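Open day at the Jostside weather station

On Wednesday I went to the open day of the weather station at Jostside. It is only two hours by bus from our town, but I had never visited before. The station opens to the public every June. I went because my knees and my garden both depend on the weather, and because a colleague told me the view is worth the trip.

The bus stops at the bottom of the hill and from there you walk up a gravel road. I recommend good shoes. The sky was grey when I started and there was a strong wind from the west, so I kept my hood up until the gate. At the gate we signed a paper and were divided into 2 groups, one for English and one for the families with small children.

Our guide was Mieczysław Wieczorek, who has been an observer at Jostside for many years. He speaks slowly and clearly, and I was thankful for this. He took us first to the instrument garden, a fenced piece of short grass behind the main building. I expected something more modern, but the rain gauge is a simple metal cylinder with a funnel, and it is still emptied by hand each morning. There is also an automatic gauge beside it. The two do not always agree, especially in strong wind, when part of the rain flies over the opening. Mr Wieczorek said that they write down both numbers and do not try to make them the same.

The thermometers are inside a white box with slats on the sides. The door of the box faces south here, so that the sun does not shine on the instruments when somebody opens it. I come from the other half of the world, where the door faces north, and I had to think about it for a minute. A boy from the other group asked if birds go inside. They do not, but wasps do.

After the garden we went into the forecast room. It is smaller than I imagined, with a long desk and a window over the valley of Trurnelell. The valley is the reason that the station exists. When warm, wet air comes from the coast it must rise over the ridge, and then the rain can fall for many hours in the same place. The colour warnings for the district are prepared with the help of this room. Yellow means you should be careful, orange means you should change your plans, and red has been used only 2 times while Mr Wieczorek worked there. Both times it was for flooding in the lower part of Trurnelell.

At this point we had a break for tea and a kind of seed cake. I bought a calendar of cloud photographs and a small book about reading the sky, and I am happy with both.

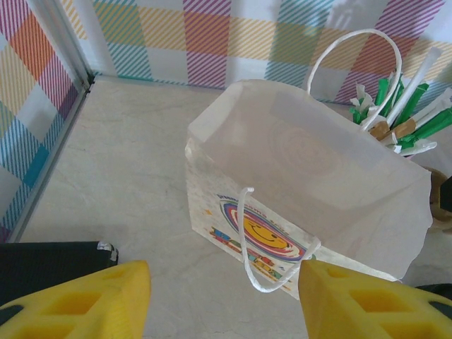

A white paper bag with cord handles.

The second half of the programme was a talk by Svyatoslav Tkachenko, a hydrologist. His subject was the rivers of the district and what they may look like in 2050. I was afraid it would be too difficult, but he used ordinary words and few graphs. His main message was that the total rain in a year may not change very much, but more of it may come in short, heavy periods, and the drains in the older streets were not built for that. He also explained a sentence that I have always understood wrongly. A "1000-year flood" does not come every thousand years. It has a chance of one in a thousand in each year, and it can happen again the next spring.

There were many questions. One woman from the Jabłońska farm, below the ridge, wanted to know why the warning for her fields came late last autumn. Mr Tkachenko did not hide behind technical language. He said the heavy rain formed faster than the model showed, and that the radar sees badly behind the ridge. A new gauge at Trindik bridge should help, but it is not connected yet. I don't think she was completely satisfied.

The last item was the balloon. We stood in a half circle on the grass and waited for the wind to drop a little. It is bigger than you expect from the photographs, and it goes up very quickly - I lost it in the cloud before I could find my glasses.

Some practical notes for other visitors. Entry is free, but you must book. The toilets are in the main building only. The talk is in a room without much air, so sit near the door. The last bus down leaves at half past five and does not wait.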